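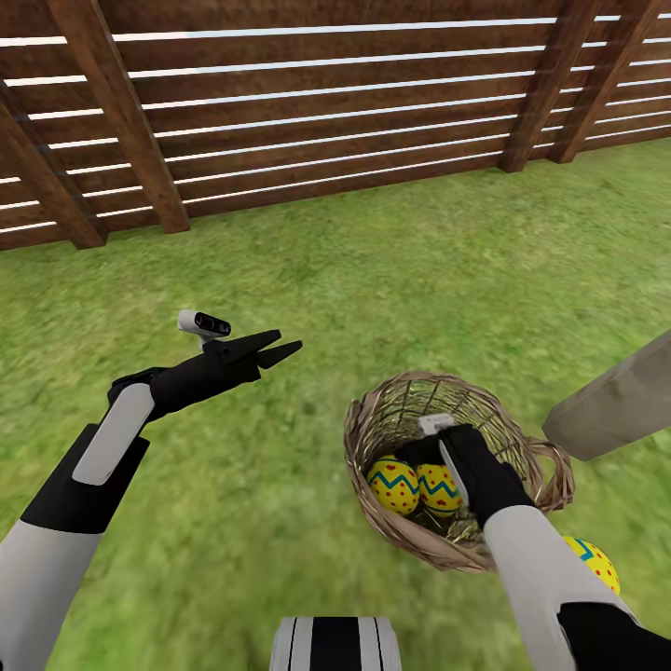
You ought to put it on your About page that left-handers are welcome, one reply to our spring newsletter said, because I put off signing up for two years thinking I'd be told to switch hands. So we have put it near the top. Left-handed students are welcome at Rellura, and we have never asked anyone to switch. The paper gets turned further, the hand sits a little lower, and the rest of the course is the same.

About Rellura

Rellura is a handwriting school for adults in Trisov. We teach everyday cursive, print, and a faster mixed hand that most people end up using for notes. We also run a short course in broad-pen italic for students who want something more formal for cards and envelopes. We don't teach children, and we don't do handwriting analysis of any kind.

The school started as a single evening class above a stationery shop on Sales Street. The shop had a back room with one long table and good light, and the owner let us have it in return for buying our paper downstairs. We stayed there for six years. When the shop closed we moved across the street to the second floor of the old dental building, where we have two classrooms, an office, and a closet full of ink. The elevator works but is slow. The stairs are to the left of the front door.

Who comes here

We teach 225 students in a normal year. Many of them write well enough but can't read their own notes a week later. Others learned to write in a different alphabet and want to get comfortable with this one. We have had nurses, surveyors, teachers who write on boards all day, and a good many retired people who would like to write letters again. Some students are sent by an occupational therapist after an injury. We are glad to have them, but we are a school and not a clinic, and we ask them to keep seeing the therapist while they study with us.

You don't need to bring a sample of your writing to the first class. You will make one there, and it stays in your folder until the last evening, when you get it back.

How the courses work

Everyday Hand is the main course. It meets one evening a week for ten weeks, and each class is ninety minutes. The first three weeks are spent on posture, grip, and a small set of strokes. Letters start in week four. People are sometimes impatient about this, and we understand, but a student who begins with whole letters usually brings all the old habits along.

Quick Hand is for people who have finished Everyday Hand or who already write a steady cursive. It covers joining, abbreviations, and keeping a legible shape when you have to hurry. The italic course runs twice a year and fills early.

Practice at home matters more than the class does. We ask for fifteen minutes a day. The homework is in the Claltik workbook, which we wrote ourselves and have revised four times. The current edition has 200 ruled sheets and a spiral binding so that it lies flat. The third edition was glued, and it didn't lie flat, and we heard about it all winter.

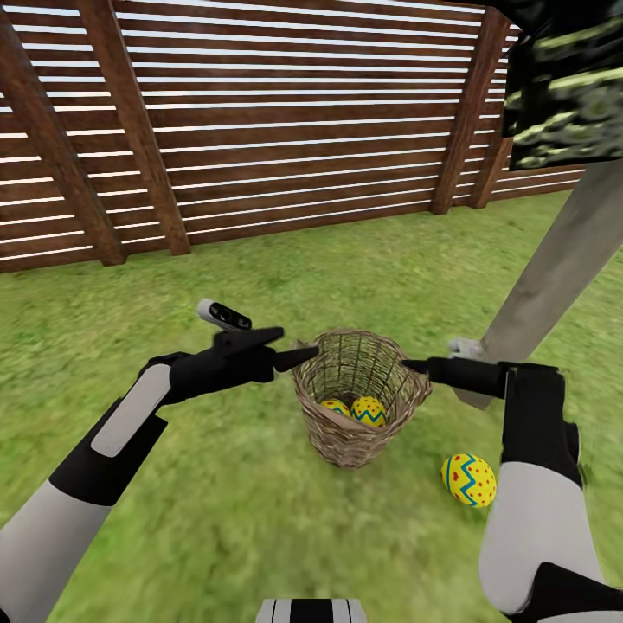
Do I need a fountain pen?

Any pen that writes without pressing hard will do. Most beginners use a gel pen or a soft pencil for the first few weeks. We keep loaner fountain pens in the classroom for anyone who wants to try one, and we can suggest a nib size once we have seen how you hold it. Ballpoints are allowed, but they tend to encourage pressing, and pressing is what makes the hand tired.

What we think about handwriting

Our teaching rests on a few plain ideas. Legible comes before pretty. A hand should suit the person's wrist and arm, so we don't expect a class of students to finish with matching letters. We teach one model alphabet because a beginner needs something to copy. By week eight we would like to see you drifting away from it.

We don't think typing is a bad thing. All of us type, and the office couldn't run without it. Some jobs are still quicker with a pen, such as labeling a jar, marking up a drawing, or leaving a message on a door, and those are the jobs we have in mind.

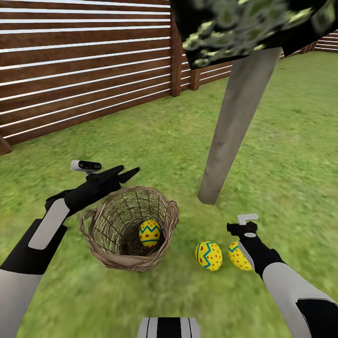 Spacing takes up more class time than any single letter. A page with uneven letters and even spacing can be read easily, while a page of handsome letters jammed together at odd distances is hard work for anyone. The fence shown here is close to what we want from a page of lines: long level boards with a narrow gap between each one and the next. In the stretch farther back the boards and gaps both look smaller, and the pattern still reads clearly. Small handwriting can work in the same way. If you write small, the space between lines can come down too, as long as it stays even down the page. Students often shrink the letters and leave the spacing as it was, or do the reverse, and weeks five and six of Everyday Hand are mostly about fixing that.

The letter collection

In the office we keep a collection of 2,069 handwritten letters, nearly all of them donated by families in and near Trisov. They are ordinary letters: news about crops, thank-you notes, complaints about landlords, a long argument over a piano. We use copies of them in class to show how different hands solve the same problem. The originals stay in their boxes. Anyone may come in to read them by appointment, with clean hands and a pencil. Around 20 of the letters are held back at the request of the families who gave them.

If you have letters you would like to give, please call before bringing them in. We can't take postcards or diaries at present, as we have run out of shelf room for them.

Visiting and signing up

The office is open in the afternoon on class days and on Saturday until noon. New sections of Everyday Hand begin in January, April, and September. You can sit in on one class before you pay. Fees are posted on the courses page and include the workbook, ink, and use of the loaner pens. Refunds are given in full up to the second class.

Street parking on Sales is free after six. The lot behind the building belongs to the pharmacy, and they do tow.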